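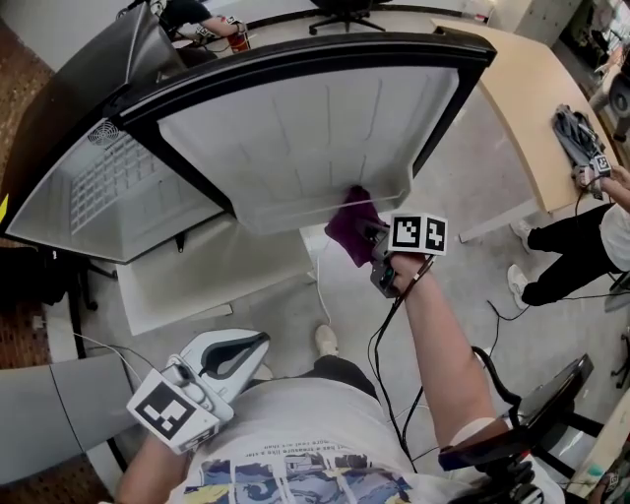
작성자 Siriporn Klinhom · 로봇/자동화 게시판 · 3월 · 조회 260

소형 냉장고 문 안쪽을 천으로 닦는 동작, 핸드헬드 그리퍼로 시연 데이터 모으실 때 규칙을 어디까지 적어 두시나요? 저희는 Skirau 지침서를 받아서 쓰는데 "자연스럽게 닦을 것"이라는 문장이 전부입니다. 이걸 기준이라고 부를 수 있는지 모르겠어요. 한 사람은 위에서 아래로 닦고 다른 사람은 원을 그리는데 검수에서는 둘 다 통과입니다. 케이블 정리나 마커 가림에 대한 항목도 없고요. 표준 문서라고 돌아다니는 것들은 표지만 그럴듯하고 현장에서 쓸 내용이 안 보입니다. 실제로 지키는 규칙이 있으면 알려주세요.

Plalta
닦는 방향은 통일하지 마세요. 전부 같은 방향이면 그 방향밖에 못 배웁니다. 대신 시작과 끝은 못 박아야 합니다. 저희 기준은 천을 쥔 상태에서 시작, 천이 면에서 떨어지고 2초 정지하면 끝입니다. 마커가 팔에 가려진 채로 3초를 넘기면 그 회차는 버립니다. 바닥에 늘어지는 케이블은 발 딛는 쪽 반대로 빼고, 옆자리 작업자 동선과 겹치면 시작 전에 자리부터 다시 잡습니다. 이 숫자들도 어디 규격에 있는 건 아니고 저희끼리 정한 겁니다. 누가 업계 표준이라고 하면 문서 번호부터 물어보세요.

grorkthorpe
그냥 많이 모으면 됩니다. 규칙 많아지면 사람들이 안 읽어요.

Karunaratne
윗분 말씀은 반만 믿으시고요. 많이 모아서 나중에 거르겠다는 팀을 봤는데 거르는 기준이 없어서 결국 눈대중이었습니다. 규칙은 한 장이면 충분한데 그 한 장에 '실패'가 뭔지는 꼭 들어가야 해요. 천을 놓치면 실패인지, 다시 집으면 성공인지요. Skirau 지침서는 저도 받아 봤는데 거기가 통째로 비어 있더군요. 그리고 검수자 두 명에게 같은 회차를 따로 보여주고 판정을 맞춰 보세요. 갈리는 회차가 나오면 작업자 탓하기 전에 문장부터 고치시고요.
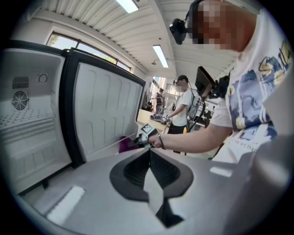 그리퍼를 쓰는 사람이 중간에 바뀌면 같은 회차로 이어도 되나요?

회차를 끊고 새로 시작하세요. 손 높이와 속도가 달라지는데 기록에는 한 사람으로 남습니다. 교대했다는 메모만 붙이고 넘어가는 곳도 있지만 그 메모를 나중에 읽는 경우는 못 봤습니다.

Siriporn Klinhom
답변 감사합니다. 2초 정지는 바로 넣어 보겠습니다. 3초 기준은 근거가 좀 약해 보여서 저희 쪽에서 따로 재 보고 정할게요.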